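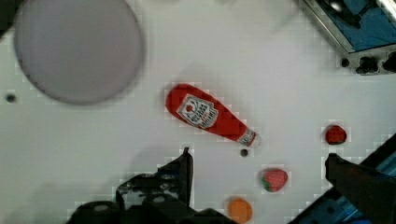 Hrvoje Bošković

「最初の目標は、ケチャップをつかむこと。それだけでした」。共同工房Wulleroの作業台で、ボシュコヴィッチさんはうれしそうに話し始めた。おもちゃの食べ物を腕ロボットで片づける、名付けて「Erkura」。7月に始めた個人の製作だ。

なぜケチャップなのか。「ボトルって首が細くて底が広いでしょう。どこを持つかで傾き方が全然違うんです。いちごは小さくて丸い。この二つができたら、あとはかなりいける気がして!」

手首側のカメラで見ると、白い台の上で赤いボトルはとにかく目立つ。指の先も同じ視野に入るので、位置のずれを目で追いやすいという。

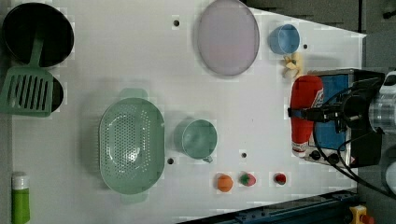

Hrvoje Bošković

台の上には緑の水切りやマグ、フライ返しも並ぶ。「穴のあいたものは難しいですよ。光の反射で形が変わって見えるから。でも、そこが面白くて、つい夜中までやってしまう」

制御のプログラムは自作で、いまは4,000行。つかむ動作の記録は285回分たまった。失敗した回も全部残してあるそうだ。「失敗のほうが見返していて楽しいんです。あ、ここで指が早く閉じてる、とか」

苦労したのはケーブルの取り回し。関節を大きく回すと引っぱられるため、固定の位置を16通り試したという。留め具はTisonという工房仲間のグループが3Dプリンターで作ってくれた。「あれで一気に動きが良くなって、みんなで拍手しました」

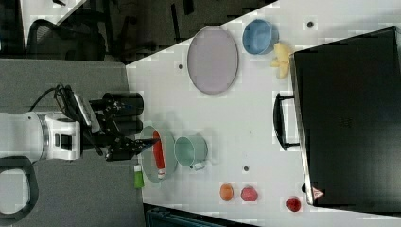
薄緑の皿のすぐそばまで伸びたアーム。台の奥にはラベンダー色の楕円の皿

次にやりたいことを聞くと、答えは早かった。「皿への盛りつけです。置くのは、つかむよりずっと繊細なんですよ。皿の縁に当てずに、そっと放す。それから色違いの果物を選び分けるところまで、春のうちに行きたい」

これから始める人には、まず一つの物だけで練習するのがおすすめだそうだ。「一個を何度もやる。飽きたら隣に一個足す。ぼくの台も、そうやって増えました」

関連記事
・Vlachouの木工室で作る、引き出し付き工具箱
・はんだごて入門 23の質問
・週末に組む小型の搬送ベルト
・Tison訪問記 留め具づくりの現場から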